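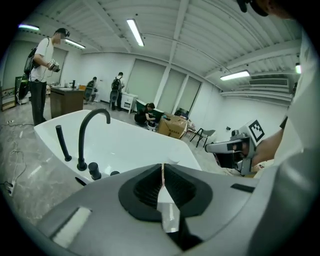 Slide 1: Opening (two minutes, keep it moving)

Hello everyone, thanks for coming to the after-lunch slot, I know what I'm up against. I'm Manaia Ellery, and I'm talking about work I did with Keith Pomare and Mizanur Sheikh at Maihi. The short version: we collect household tasks with hand-held grippers, we train a policy on them, and I want to tell you what changed when we stopped being tidy about it.

Leave the picture up while people settle. Point out the bath with the black tap, as it comes back on slide 4. Point out the marker on top of the gripper to the right as well, because half the talk hangs off that little black and white square.

Slide 2: What we used to do

Our first collection, which we called Suslow, was one person at a time in a quiet room. Same start pose, same order of tasks, and a long reset between each go. Lovely clean data! Keith was very proud of it and so was I. The policy did well in the room it was trained in, then we took it to a second bathroom and it reached for the tap handle as if it had never met one before.

(Pause here. Somebody usually laughs. If they don't, carry on.)

We blamed the lighting first, then the lens. I spent a good chunk of May recalibrating fisheye cameras that had nothing wrong with them. Mizanur was the one who went back through the clips and noticed how alike they all were, right down to the angle of the wrist on the way in.

Slide 3: What we changed

So for the second collection, Pustomside, we put several people to work in one big room at the same time, each on a different task. People pass behind you and there's stuff on the floor. You might come at the tub from the side one go and head-on the next. We kept the written instructions down to a single line per task, such as "turn the knob" or "pick up the hand shower", and let people get on with it however they liked.

We logged 2,061 demonstrations this way. Suslow had 600, so the obvious question is whether it's just more data. Hold that thought, it's the next slide.

Slide 4: The result

This is the one to go slowly on. We cut Pustomside down at random until it was the same size as Suslow, trained both with identical settings, and ran them on fittings neither had seen. The varied set won on 9 of the tasks and lost on 2. Both of the losses were fine alignment jobs, where the steady hands in the old data clearly helped.

Go back to the bath for a moment. A glossy white tub is a horrible thing to track against: shiny, curved, hardly any texture to hold on to. Black fittings on a white rim are kinder, and I suspect our knob results are flattered by that. Say so before Noeline Kingi does, she's in the second row and she asked me about it yesterday.

Slide 5: Where it goes wrong

Tracking first. If the marker on the other gripper turns away from you, you lose the relative pose between the hands, and we throw out that stretch. We lost more clips to that than to anything else. I haven't got a nice fix. Delwyn Katene has tried filling the gaps from the headset pose and it's promising for short dropouts, pretty hopeless for long ones.

Second, people in the background. I expected the policy to get muddled by them and it mostly didn't, except when another gripper came close to the one doing the task. Play the Lutitz clip now if the sound desk is happy. If it sticks, skip it and just describe the arm wandering off to the left.

Third, fatigue. Demonstrations get sloppier late in a session, and I still can't decide if sloppy is bad. Some of our best recoveries come from a fumble and a second try, so we've kept them in and tagged them.

Slide 6: What next

We're repeating the same-size comparison with kitchens, and Keith wants to mix a small amount of the careful data back in to rescue those alignment tasks. My guess is about a tenth would do it, but that's a guess and please don't quote me.

Leave time for questions. If someone asks for the task sheet, it's one page and I'm happy to send it round.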